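Diary of the Residency, Hovland House
2022-09-11

The reading room was opened at the usual hour and closed at four. The transcription of the Lillolgate parish ledgers continued, and I am able to record that the second volume is now complete as far as the entries for February. The third has been brought up from the strongroom and is resting on its cushions overnight.

Plates and supper things, long table.

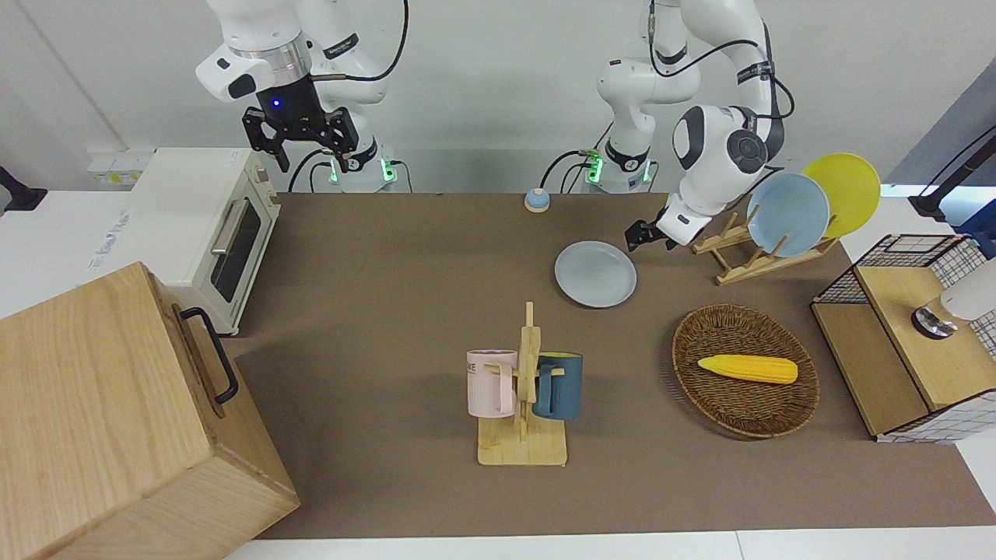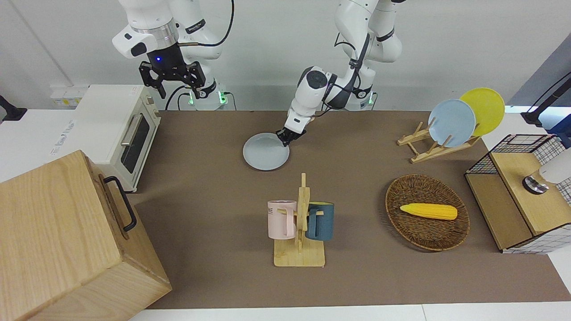
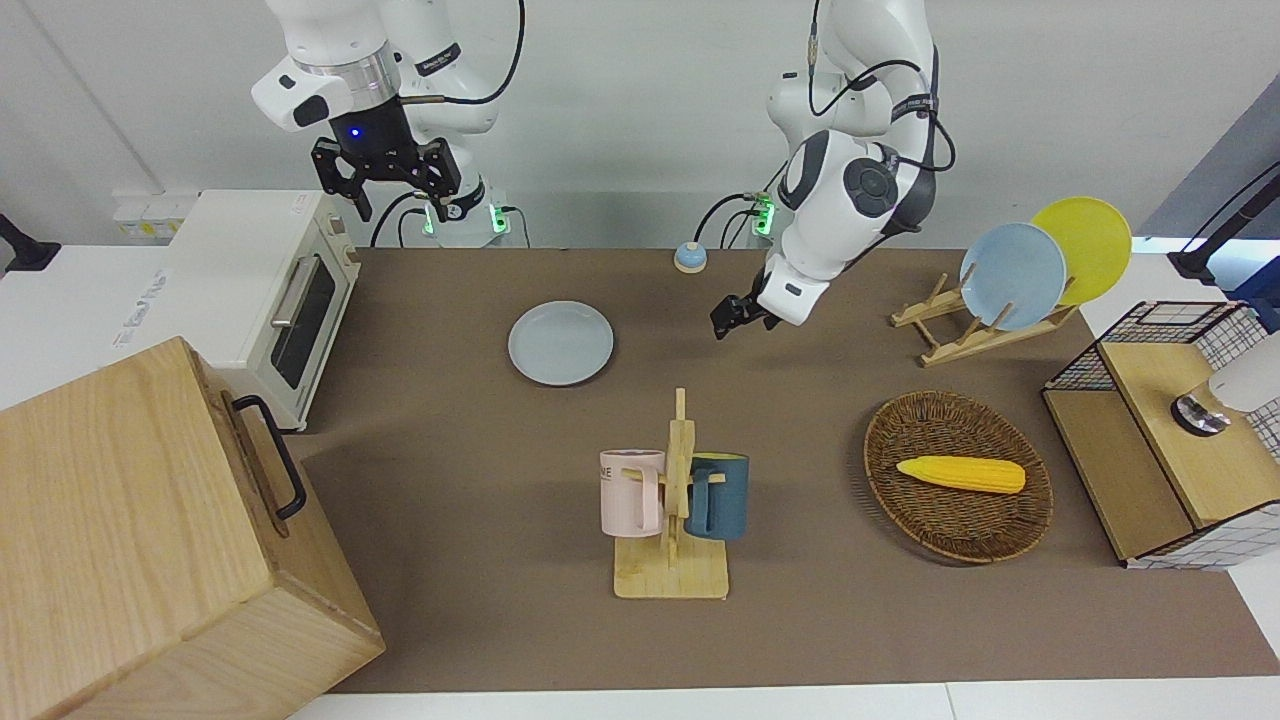
The ledgers themselves have occupied most of my attention. The second volume was kept by two clerks whose hands are easily confused. The first wrote a narrow, upright script and closed each page with a ruled line. The second copied his manner closely for several months, then gave it up, and from that point the letters lean and the totals are carried in the margin. I had assigned the change to the wrong quarter in my notes of last week. The correction has been entered in the working index and initialed.

The parish levied a small charge on every household with a chimney, and the receipts were set down by street. Mill Lane is complete. Church Row is missing one leaf, which was cut out cleanly near the binding; the stub remains and shows the tops of three capital letters, none of which I am prepared to identify. The collector for the upper streets was plainly unhappy in his work. Beside one name he has written "gone again," and beside the same name in the following quarter, "gone, and the door too." I have transcribed both remarks in full. It is the policy of the edition to keep marginal comments where they bear on the entry, and in my view these do.

Dr. Sigrun Strand joined me after lunch to review the treatment of abbreviations. We have until now expanded them silently. She holds that the printed edition should show supplied letters in italics, as was done in the first volume of the series, and that readers who own both will expect them to agree. I had argued for a cleaner page. After some discussion I have accepted her position, with the exception of the common forms for pound, shilling, and pence, which will stand as written. The decision affects 270 entries already typed. I will begin on these tomorrow, before the heating comes on and the room becomes too comfortable for that kind of work.

We also considered the place name that appears as Pimov. It occurs 5 times in the second volume, always in connection with deliveries of lime, and it is not found on any map in the collection. Dr. Strand believes it to be a clerk's attempt at a foreign merchant's surname, heard once and spelled by ear. I had taken it for a quarry or a landing place. The phrase "from Pimov, by cart" favors my reading, but "paid to Pimov his man" favors hers. The entry in the index will read "person or place, not identified." Neither of us was entirely satisfied with this.

A letter was received from Mr. Eilif Magnusson regarding the Puvesis bequest. He confirms that the catalog of the bequest now stands at 1,530 items and that the pamphlets remain to be counted separately. He asks whether the residency would be willing to take in the estate maps while the plan chests at his own institution are being repaired. I replied that the lower store is dry and that there is room for the flat sheets, but that the rolled maps would have to lie across the top of the cabinets, where I would not wish to leave them through a winter. I suggested that he send the flat sheets only. I also asked, for the second time, for the return of our copy of the tithe survey.

The weather was wet until noon and then cleared. I walked as far as the lower gate and back. The river is high for September — the stepping stones by the old wash house are covered — and the footpath on the far bank has been closed with a length of rope. The apples on the south wall are nearly ready. Several had fallen and were brought in to the kitchen windowsill, where the wasps found them by evening.

Condition report for the third volume, so far as it can be given without opening the book fully: boards sound, spine split at the head, first gathering loose. There is a brown stain across the lower corner of the first several leaves, which has not reached the writing. A pressed fern lies between the flyleaf and the first page. It has left a clear print of itself on the paper on both sides. I have moved the fern to an envelope, marked with the volume and the opening, and the envelope is in the box with the loose stub from the previous book.

The lamp at the north desk continues to flicker and was reported again. Pencils are running low. The visitors' book has not been signed since Thursday.

In the evening I read over the draft of the introduction. The section on the clerks is too long and the section on the levy is too short, and the paragraph explaining how the streets were numbered would be better placed in a note. I have marked it for moving. Dr. Strand has asked to see the whole draft before the end of the month, and I have undertaken to let her have the first half by then, with the glossary to follow.

Strongroom locked and the key returned to its hook at nine.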